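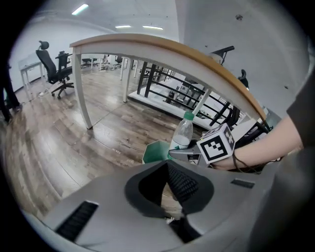

Handout 4: House rules for hand-held gripper work

Course: Robot data and good practice, Traltstead. Read before the lab, bring it with you. Slides are thin this time so most of the detail is in here.

Why rules at all

Old Seron set: 571 takes recorded, 167 thrown out in review. Mostly not bad handling. Covered markers, cables in the way, objects nobody had written down. Boring stuff, all avoidable. The rules below came out of that review plus the Yook checklist (v7, ignore older ones).

1. Before you pick anything up

- Sleeves pushed up or tight at the wrist. No loose straps hanging near the jaws.
- Open and close each gripper fully, both hands. If a jaw sticks, stop. Tag it, tell the lab desk.
- Look at the finger pads. Torn or shiny = swap them out.
- Marker cube: clean, flat, no tape over the black squares. Fingers stay off the printed faces. A thumb over one corner is enough to lose the track.
- Lens wiped. Dry cloth only, not your shirt.

2. The table

Write the object list first, then set out the objects, then check one against the other. In that order please. People do it backwards and end up with a list that matches what they remeber putting down.

Bottles: cap on tight, every time, full or not. Note the color of the cap and if there is liquid in it. A half-full bottle handles nothing like an empty one, so it gets its own line on the sheet.

Soft things (cloths, caps, bags) get crumpled fresh between takes. Don't smooth them out. Don't fold unless the task says fold.
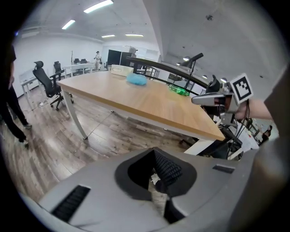

Anything on its side stays on its side if the sheet says so. "Lying" and "standing" are two separate start states in Dikerus and the form won't let you pick both. If something rolls before the take starts, put it back and start again. If it rolls during the take, keep going, mark it R.

Lamp arm: set the angle once per session, then leave it alone. Same for chairs inside the work area. Moving background isn't forbidden but it goes in the notes.

3. People and floor

- One operator per pair of grippers. If a second person hands things in, they get logged too.
- Closed shoes.
- Cables: know where they go before you step. Power strips out from under your feet, spare cable coiled.
- Bystanders can stay but agreed beforehand, and they need to have signed the consent sheet. No signature, no recording. This one is not flexible.
- Near a railing: nothing gets held over it or set on top of it. Ever.

4. During a take

Start with both jaws open. Approach slow, grip, hold for a count, then move. Hurrying the approach is the commonest fault we see, second is crossing the arms.

Two hands means two cables. Let the left one hang down your front, dont loop it round the wrist.
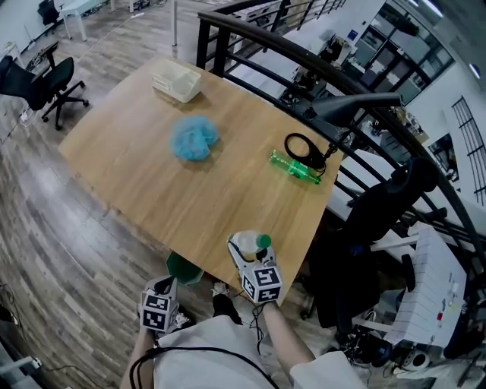
Grip a bottle on the body, below the shoulder, unless the task card says cap. Squeeze only as much as it needs. Thin plastic dents and a dented bottle is a different object, new line on the sheet.

Stand close enough that your elbows stay bent. If you have to lean over the table, you are too far away or the thing is too far back. Fix the layout, not your spine.

Drop something? Finish the motion, say "drop" out loud, mark D. Never delete on the spot. Deleting is for review.

5. After

Takes go up to Dikerus the same day. Max 9 takes per card, then break and a marker check. Grippers back on the stand jaws open, pads not touching anything. Objects back in their box, liquids poured out.

For next time: read section 2 again and bring one filled-in object sheet, your own objects, at least two of them soft. Marking is pass / redo. Late sheets go in the tray by the door before 4 pm.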